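Recovering from a Grip Fault (Code 912)
Rodel Malabanan, October

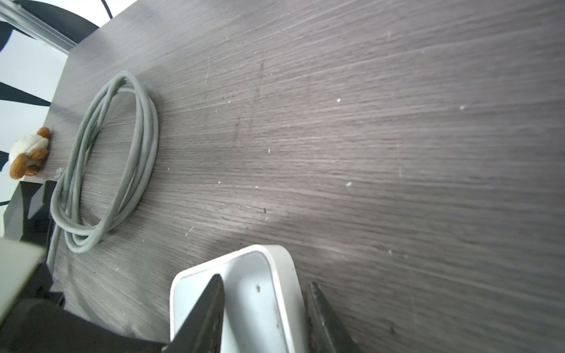
Woldegiorgis asks that step 3 be read twice: the Nolldale cell lost a finger pad when the jaws were opened before the arm was in hold.

Code 912 means the Bolto gripper reported a closed grip, then lost the force signal. The part may still be held.

CAUTION: Keep hands away from the fingers until step 4 is complete.

1. Press PAUSE on the pendant. Do not cycle power.
2. Check for cable on the table. Coiled cable must stay outside the arm's path. If a strand lies in the path, leave it until step 4.
3. Set the arm to HOLD. Wait for the steady amber light.
4. Support the container from underneath and open the jaws by hand with the release screw.
5. Inspect both fingers and the container rim for cracks.
6. In Clusik, clear the fault and set jaw speed to 92.
7. Run an empty open and close cycle. Force must return to 0 with the jaws open.

Note: If 912 comes back within 200 cycles, replace the force sensor lead. Do not raise the force limit above 100 to suppress the code.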